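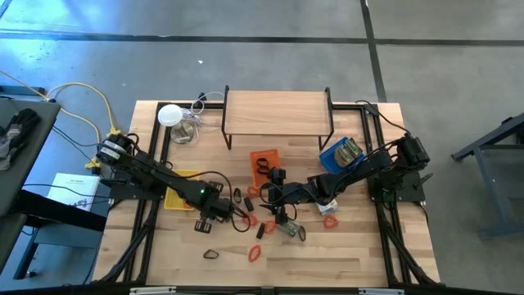
**ChiyoMatsuda** — 16 May 2025

Hello everybody! I'm hoping one of you kind people can settle something for me before my sister comes to stay in June. I finally have a butcher-block top for the craft room (I saved up for ages, and yes, I've already stroked it like a cat) and I can't decide how to finish it. The man at Dalteck swore by plain mineral oil, my neighbor says hardwax or nothing, and I've read so many pages on it that my tea went cold.

It'll see glue, paint, crayons and the odd mug, but no food.

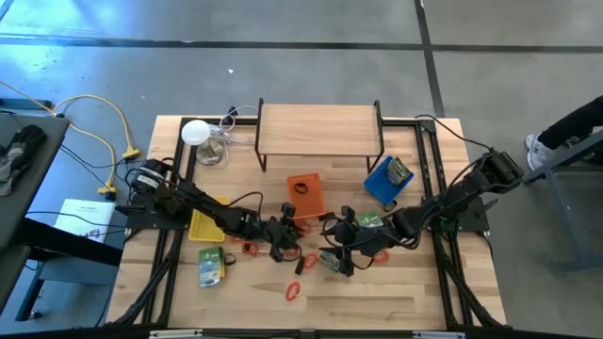 ### Re: Oil or hardwax?

**brenda_vergara**

Oh, congratulations, Chiyo! I'd go with oil every time. I've used the Dondska one on my sewing table for years, and when it starts to look thirsty I just rub in a bit more on a Sunday evening with the radio on — it's a lovely little job. Wipe off what hasn't soaked in after 26 minutes or so it says on my tin, and do remember the underside, or the top may cup on you.
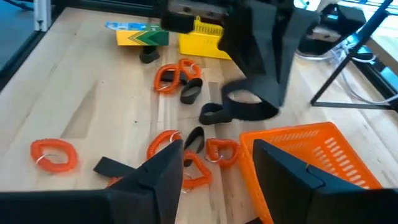 **Nurmi**

I have to disagree with Brenda, fondly. Mineral oil is fine for a chopping board, but it never really hardens, and wet paint will go straight into the grain. My vote is two thin coats of Vestumeo hardwax, with a light sanding in between. It costs more, I know, but I haven't touched mine up since we moved house.

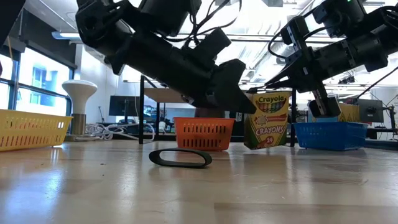
And do keep the coats thin, because a thick one stays tacky for days and picks up every bit of fluff in the room. Ask me how my first shelf went!

**brenda_vergara**

Fair point about the paint, Nurmi, but try fixing one scratch in hardwax without a patch showing. I'm sticking with my tin.

**ChiyoMatsuda**

Thank you both so much! I think I'll try each of them on an offcut this weekend and poke at them with a paintbrush. Nurmi, what grit did you use between coats?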